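Neltdale Card Library: progress report to the Lockwood Fund
8th July

Your grant was for sorting the card collection, and the collection is, by our standards, being sorted. Of the 200 cards promised for this stage, 100 have been checked, listed and given a number. A further 80 have been checked and listed but are still waiting for the number, as we changed the numbering halfway through and would rather not do it a third time.

The divided tray has settled the long argument about storage. Cards stand up in it, one to a compartment, and can be lifted out by the top edge. The old biscuit tins have been retired to biscuits.

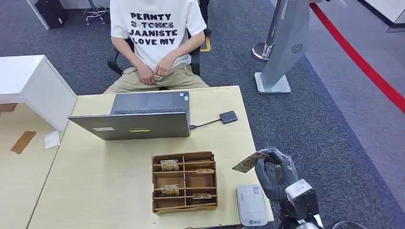

SORTING TABLE

The laptop stays at the back of the table and the tray at the front, an arrangement reached after several worse ones. Four patterned cards are in their compartments, two in the upper part of the grid and two in the lower. We fill the corners first, then argue about the middle.

Listing goes faster than we told you it would. Checking goes slower. The Plesine set alone has 8 cards that differ only in the small print, and we have read more small print than the grant strictly covers.

Spending is within budget. The Flovon labels cost less than quoted, and we have put the difference towards a second tray.
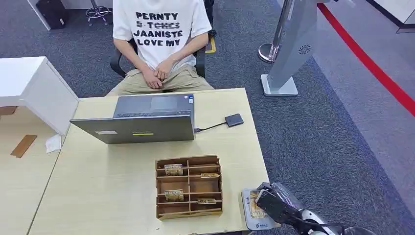 NEXT STAGE

Finish numbering the 80, start on the remaining 20, and write the labels in a hand that other people can read. The second tray is on order. We would like to keep the table until the end of July, if the fund has no objection to paying for it.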